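A table with a red cloth

Apinya Ruangrit has collected play kitchen things for many years, and when I visited her in Pledard she had only one table ready for me. She had covered it with a red cloth. "I always use this red," she said. "A small thing gets lost on wood. On the red you see it at once."

Her collection has 764 pieces now, all written by hand in a school notebook. She began with 4 pieces, which came from her aunt's shop in Somboon. The shop closed one August, and she was allowed to choose from the last shelf. "I chose the pans," she told me. "My sister took the dolls. We were both happy."

I asked her why she puts toys together with ordinary things from the house. She thought for a while before she answered. "A child does not separate them. When I was small I cooked with a toy pan, and next to it I had my mother's soap and an empty box. It was all my kitchen. So I like to put a pump bottle there, and the eggplant beside it, and then it looks right to me."

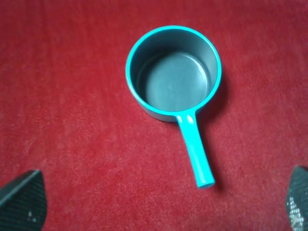
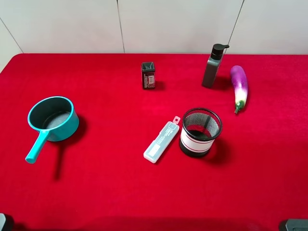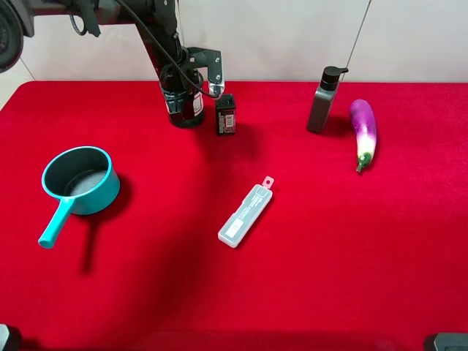 The turquoise saucepan on the red cloth, in the second and third pictures together with the pump bottle and the eggplant.

The little saucepan is one of her favourites. "The colour is very cheerful," she said. "And I like that it is dark inside, as a real pan is. Somebody cared about this when they made it." She does not know the maker. A friend thinks it was sold by Cadness, but she has found no proof and has left that line in her notebook open.

She seldom pays much. Most pieces cost her less than a lunch, and for one tea set she paid 99 at the Ukotari market, a price she still finds too high. A man once offered her 1,000 for the same set. "I said no, and then I was angry with myself for a week," she said, and laughed.

Before I left, I asked which things children go to first when they visit her. "The vegetables," she said. "They always want to cut the vegetables. The pan comes after - they need somewhere to put the pieces."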